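**Aula 7: Acondicionamento de cabos e acessórios em embalagens de produto**

Disciplina: Engenharia de Embalagem II. Versão revista em 8 de maio de 2023. Leitura prévia: apontamentos da aula 6 (cartão canelado, resistência à compressão vertical).

## 7.1 Âmbito

Na aula 6 tratou-se a caixa como estrutura vazia. Nesta aula considera-se o conteúdo secundário: cabos, fontes de alimentação, folhetos e pequenas peças de fixação. Estes elementos representam pouca massa, mas condicionam a altura interna da caixa, a ordem de enchimento e uma parte apreciável das reclamações por falta de componentes.

Designa-se por *acessório flexível* qualquer item cuja forma dentro da embalagem depende da forma como foi preparado antes da colocação. O cabo é o caso típico. O folheto dobrado também entra nesta classe, com a diferença de que a dobra é normalmente fixada pela gráfica.

## 7.2 Volume aparente e volume real

O volume real de um cabo cilíndrico calcula-se diretamente:

`V_r = π · d² · L / 4`

O volume aparente, V_a, é o do menor paralelepípedo que contém o feixe preparado. A razão k = V_a / V_r é o fator de ocupação. Dois feixes do mesmo cabo podem ter valores de k muito diferentes consoante o método de enrolamento.

Caso de estudo: no projeto Lilura, o cabo tinha 3000 mm de comprimento. Não se considera nos cálculos o volume dos conectores, que deve ser somado à parte. O compartimento inicial foi dimensionado com base em V_r e revelou-se insuficiente: a aba superior não fechava sem pressão e a força de recuperação do feixe reabria a tampa durante o transporte interno.

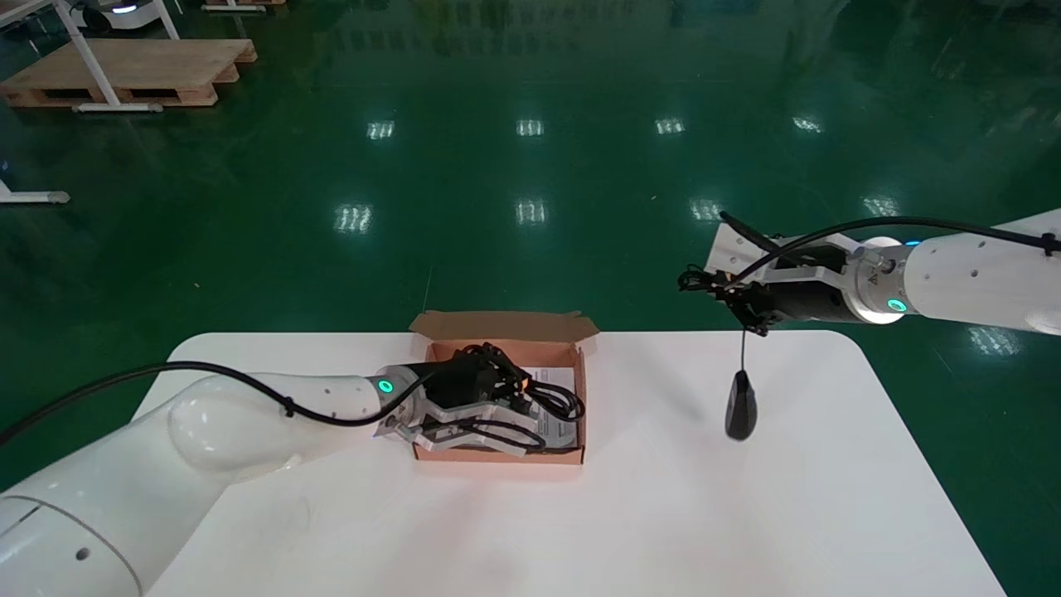

A correção adotada não alterou a caixa. Alterou-se o enrolamento, de espiras livres para feixe alongado, e passou a exigir-se uma fixação a meio comprimento. A altura do feixe diminuiu e o comprimento aumentou, o que era aceitável face à geometria disponível.

## 7.3 Métodos de enrolamento

| Método | Forma | Vantagem | Limitação |
|---|---|---|---|
| Espira circular | Anel plano | Baixa torção | Ocupa área em planta |
| Feixe alongado | Meada estreita | Cabe em canais laterais | Curvatura acentuada nas extremidades |
| Oito | Dois lóbulos | Anula a torção acumulada | Preparação lenta |

O raio mínimo de curvatura é dado pelo fornecedor do cabo. Na ausência desse valor, a disciplina adota 5d para instalação fixa e 8d para cabos sujeitos a manuseamento repetido. Estes valores servem para os exercícios e não substituem a ficha técnica.

A torção merece nota separada. Cada espira circular feita à mão sem rotação compensatória introduz uma volta completa no eixo do cabo. Ao desenrolar por tração, essa volta transforma-se em laçada.

## 7.4 Fixação do feixe

A fixação cumpre duas funções: limita a expansão elástica e mantém as extremidades localizáveis. Os meios correntes são o arame revestido, a cinta de papel, a fita de velcro e o saco de polietileno. A escolha depende do custo, do tempo de aplicação e da possibilidade de reutilização pelo comprador.
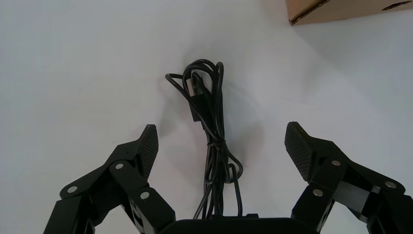 A posição da fixação determina a forma final do feixe. Uma única fixação central divide a meada em duas zonas, cada uma livre de abrir. O efeito observa-se no feixe preto da fotografia: o atilho fino cria uma cintura, abaixo da qual as pontas das voltas voltam a abrir, enquanto a ficha retangular fica metida entre as laçadas do topo. Para efeitos de V_a, mede-se sempre a zona mais larga e nunca a cintura. Quando a largura livre do compartimento for inferior a essa medida, utilizam-se duas fixações, a um terço e a dois terços do comprimento.

O aperto deve impedir o deslizamento sem marcar a bainha. Marcas permanentes após 24 horas de repouso são motivo de rejeição.

## 7.5 Ordem de enchimento

1. Elementos planos e rígidos no fundo.
2. Produto principal, com os respetivos calços.
3. Acessórios flexíveis nos espaços residuais.
4. Documentação, em cima ou em baixo, conforme a especificação do cliente.

A posição da documentação é controversa. Em cima, protege a face superior e é encontrada primeiro; em baixo, fica plana e não interfere com o fecho. A especificação Tremisetti, distribuída em anexo, exige a segunda opção. A Staniforth exige a primeira.

## 7.6 Dados para o exercício

Amostra Jillov, um turno de embalagem:

- caixas fechadas: 1337
- caixas com fixação única: 935
- massa do conjunto embalado: 608 g

Calcular a percentagem de caixas com fixação única e discutir se o fator k pode ser considerado constante na amostra. Indicar as hipóteses assumidas. Apresentar os resultados com três algarismos significativos. Entrega em papel, antes da aula 8.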